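Picking opens at Loureiro on Fri 19 June, and the pecan block is closed to walkers until the mowing is finished. The rest of this item is for people who have asked how we look after the peach trees, and what we will have to sell this summer.

We have 225 peach trees in the ground at Vindisdale. The oldest rows run along the road and the youngest are behind the packing shed, where the soil is heavier and stays wet longer after a storm. We planted those on raised rows. Peaches do not like to stand in water, and we lost trees back there before we learned to build the rows up.

Winter was mild. Peach trees need a certain number of cold hours before they will bloom evenly, and ours got enough, but only just. The early variety bloomed over a long stretch, so the fruit on those trees is at different stages. You may see a ripe peach and a hard green one on the same branch. Leave the green one. It will not sweeten at home if it is picked that early.

Thinning took most of April. Bheki Makhubela and Palesa Nel did the road rows by hand, taking off small fruit until there was about a hand's width between the ones left. It looks wasteful to anyone driving by, with all that fruit on the ground, and we get phone calls. A tree that keeps everything it sets will give you small peaches and broken limbs.
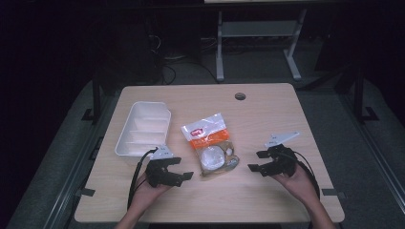

Page 3

We changed the watering this year. The old sprinklers wet the leaves and the trunks, and brown rot likes a wet tree. The road rows are now on drip line, with the emitters set away from the trunk so the roots spread out to reach the water. Femi Okonkwo checks the lines in the morning before the heat comes up. Coyotes chew them. We have patched the same stretch by the creek more times than any other, and this fall we will bury it.

The back rows are still on sprinklers and will be until November at the earliest. The well pump can't carry a full change to drip until the new filter is in, and the filter is on order from Fosto.

On spraying, we follow the same plan as last year. We scout first and spray when we find something worth spraying for. Reshma Baloyi walks the rows with a hand lens and writes down what she finds, tree by tree, in a notebook that hangs in the shed. So far this season it has been mostly stink bugs along the fence, where the weeds got ahead of us. We mowed the fence line and the numbers dropped. Any row that has been sprayed has a red flag at each end and is closed to pickers until the flag comes down. Please keep children out of flagged rows, even if the fruit looks good from the path.

Prices by the bucket are posted at the gate. We have 100 buckets to lend and would like to have them all back this time. You can bring your own box if it is shallow. A deep box bruises the fruit at the bottom - two layers is the most we would stack, and one is better for the drive home.

To pick a peach, cup it in your palm and give it a slight twist. If it holds on, it isn't ready. Look at the background color near the stem, which should be yellow with no green left in it. The red blush tells you how much sun that side of the fruit had, and little else. Please don't squeeze. A thumb mark turns brown by the next day and somebody else ends up with it.

Fruit that is too soft for the gate goes to the kitchen in Trerstead, where it becomes jam and pie filling. If you want seconds for canning, put your name on the sheet by the scale. Seconds are sold by the half bushel and go in the order of the names. Last year the sheet filled up early in the season.
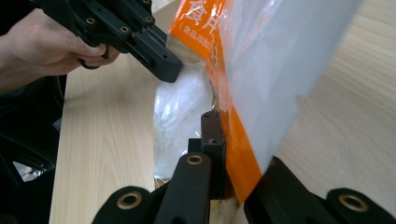 Do I need to refrigerate peaches as soon as I get home?
Only the ripe ones. Leave firm peaches on the counter, stem end down and not touching, until they give a little near the stem. Then move them to the refrigerator and eat them within a few days. Cold stops a firm peach from ripening properly and can leave the flesh dry and mealy.

Parking is on the grass on the north side of the drive. The south side is soft after the culvert work, and a delivery truck has already been stuck there. Dogs are welcome in the parking field on a leash but can't come into the rows. There is water at the shed, and 2 portable toilets by the gate.

Lwazi Mkhize is running the gate again this year. If rain is in the forecast, call before you drive out. We close the rows when there is lightning and for a while afterward, and wet fruit doesn't keep, so we would sooner have you come the day after.

The late variety should start when the early trees are nearly done, with a short gap in between. We will post the opening on the board at the road. The figs are behind and we don't have a date for them yet.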